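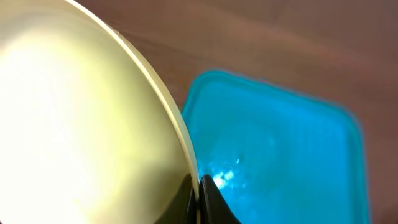

Para: lista de jogadores do Clube Uldale
Assunto: Re: formato do torneio de julho (e a questão dos rebuys)
Data: segunda-feira, 6 de julho de 2020

Olá a todos,

Que bom ver a lista a mexer outra vez! Respondo por baixo da mensagem que chegou ontem à noite, porque acho que levanta as perguntas certas e vale a pena resolver isto antes de abrirmos as inscrições.

> Pessoal, li o regulamento novo e fiquei com dúvidas.
> Vamos mesmo acabar com os rebuys? No ano passado
> metade da graça da primeira hora vinha daí.
> E os níveis de 16 minutos não são curtos para
> quem joga pela primeira vez? Eu preferia 20.
> Outra coisa: o ranking da Liga Pramley conta para
> a distribuição dos lugares ou é tudo por sorteio?

Vamos por partes.

Quanto aos rebuys: sim, a proposta é fazer um freezeout puro. Eu também gostava daquela primeira hora maluca (perdi tudo duas vezes antes do intervalo e diverti-me imenso), mas joguei o freezeout da Dombridge online durante a quarentena e fiquei convertido. Cada decisão pesa desde a primeira mão. Um par de noves em posição inicial passa a ser um problema a sério, e é um problema delicioso! Éramos 66 no começo e a mesa final ainda tinha stacks com que se podia jogar poker, coisa que nos nossos torneios com rebuy raramente acontecia.

Sobre os níveis: experimentem primeiro, peço-vos. Os 16 minutos parecem pouco no papel, mas a subida das blinds é suave, sem aquele salto horrível de 200/400 para 400/800 que tínhamos antes. Acrescentei um nível intermédio de 300/600 e as antes só entram depois do segundo intervalo. Quem está a começar tem tempo de sobra para respirar - e para fazer perguntas, que são sempre bem-vindas.

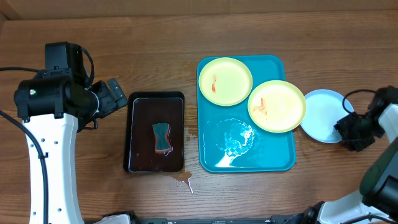

Esponja e tabuleiro em cima da mesa.

O ranking Pramley não conta para os lugares. É sorteio para toda a gente, feito no software na hora de abrir as mesas. Conta, isso sim, para a pontuação acumulada da época, com a tabela de sempre. Para quem perguntou em privado: o primeiro classificado tem neste momento 3,363 pontos, e quem está em décimo tem 1,607, portanto ainda há muito campeonato pela frente e um bom resultado em julho baralha tudo.

Falta falar do Troféu Sheikh, que jogamos logo a seguir em formato heads-up. Estou entusiasmadíssimo com este! Quadro a eliminar, duas partidas por ronda, terceira só em caso de empate. O botão paga a small blind e fala primeiro antes do flop, e depois do flop fala em último. Escrevo isto por extenso porque no ano passado houve confusão em três mesas.
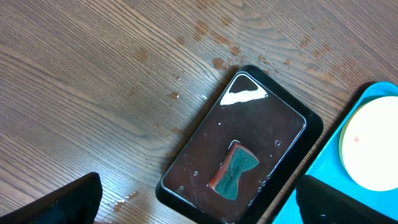 Quando voltarmos às mesas presenciais, gostava de manter as regras da casa iguais às do online, até no tempo de decisão. Um relógio visível, uma extensão por hora de jogo, e acabou-se a discussão. Vamos ter também de cuidar melhor do material: bebidas numa mesinha ao lado, cartas sempre longe delas. Gotas de água espalhadas por um tampo de madeira como o da fotografia são coisa de nada, mas num baralho de papel dão cartas marcadas, e aí temos de parar a mão e trocar tudo. Quem tiver baralhos de plástico em bom estado que avise, e vemos quantos ainda é preciso comprar.

Quem for contra o freezeout, responda aqui na lista e não só para mim, por favor, para todos lerem os argumentos. Se houver muita gente com saudades, podemos fazer um torneio com rebuys mais para o fim da época. Eu inscrevo-me logo!

Boas mãos,
a organização do Clube Uldale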